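New opening hours for the Badthorpe repair and reuse shop

Monday, September 16, 2019

The reuse shop in Badthorpe will be open on two more evenings each week from next month. The shop sells second-hand furniture and small household things, and it is run by the Adomaitis company together with the parish of Bronthorpe.

Until now the shop was open only in the daytime, and many people who work in Plurmont told the staff that they could not come. In July the shop asked its customers to fill in a short paper form. It received 287 answers, and most of them asked for evening hours.

Cupboards, chests of drawers and chairs are still the things which people ask for most. They are sold at a fixed price, and it is not possible to reserve them by telephone. 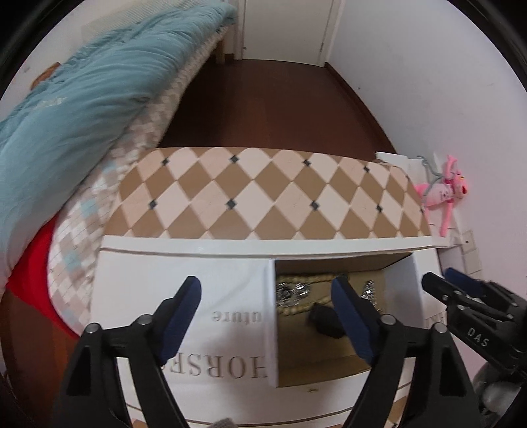

Can the shop collect furniture from my home?
Collection is offered inside Badthorpe and Bronthorpe for a fee of 2 pounds per piece, and people in Plurmont must bring their furniture themselves. Please empty all drawers before the driver comes.

The evening hours will be tried for the whole winter. The company says it needs roughly 40 visitors each evening to pay for the heating and the staff. If fewer people come, one of the two evenings may be stopped in spring.

The shop is also looking for wood screws, door handles and clean paint tins which are at least half full. These can be left at the side door during opening hours. Mattresses and electric heaters are not accepted. The car park behind the building stays free for customers for 80 minutes.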